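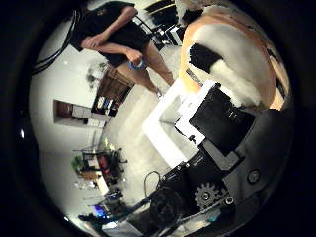

Ticket 237 – broadband keeps dropping in the evening
Status: open
Raised by: Trevor Cropper, Trodthorpe

Hi all, me again, sorry! The internet has gone back to its old tricks. It's fine all day, I can work, my daughter can do her homework videos, then from teatime onwards it falls over every few minutes and the light on the router goes orange. It comes back by itself, and then off it goes again just as we've got comfy.

Things I've tried so far: turned it off and on (obviously), swapped the cable to the wall for the spare that came in the box, and moved the router off the windowsill and onto the bookcase. I also did the factory reset with a paperclip, which lost me my wifi name and all the settings, so that was a fun evening.

Reply from Hongjun Lu, Gokulis support
Hi Trevor, thanks for all that. I can see 2 long drops on your line last night and a lot of short ones. Could you take the faceplate off the main socket and plug straight into the test socket behind it? Please leave it there overnight if you can. Also, is anything new plugged in nearby that comes on in the evening?

Trevor Cropper
Right, done. Faceplate off, router in the test socket, and it still dropped at ten past seven. Nothing new that I can think of... oh, hang on, we did put fairy lights up along the landing in October, and they're on a timer – six o'clock, I think. The plug's right by the phone socket. I've switched them off at the wall and I'll see how tonight goes.

Trevor Cropper
Only one drop all evening! Speed's still a bit rubbish upstairs, though. Do you want me to put the faceplate back on or leave it?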